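Ketside Repair and Reuse: progress report to the Odix Fund, April

Summary

The small electricals strand is on schedule. By the end of the period we had checked 1,427 donated items against the yearly target in the grant agreement, and the backlog in the Valente store is down to 53 boxes.

Power strips and extension leads

Extension leads remain the most common donation and take up more bench time than we planned for. Each one is now laid out on a white board with the cable uncoiled, so that the sockets, switches, cable and plug can all be looked at together. Strips with a separate switch for each socket take longer, as every switch has to be tried in turn.

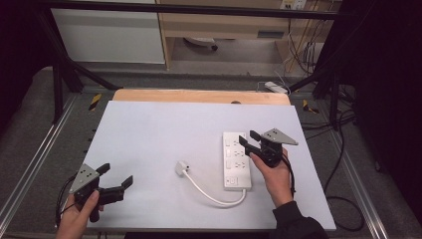
Leads that pass are labelled, tied and boxed in lots of 20. Those with cracked casings, damaged cable or bent pins go straight to recycling and are not repaired. We changed the rule in the last period, when replacement plugs were costing more than the leads were worth.

Distribution

A first batch of 100 leads has gone to Grirkora for its furnished flats. They have asked for longer cables in the next batch, and we are sorting the remaining stock by length before agreeing a number.

Spending

Spending is within budget on all lines except labels and cable ties, which are slightly over. We propose to cover this from the transport line and would like your agreement in writing.

Next period

Clear the remaining boxes in the Valente store, then start on desk lamps. The checklist for lamps is in draft and will be sent with the next report.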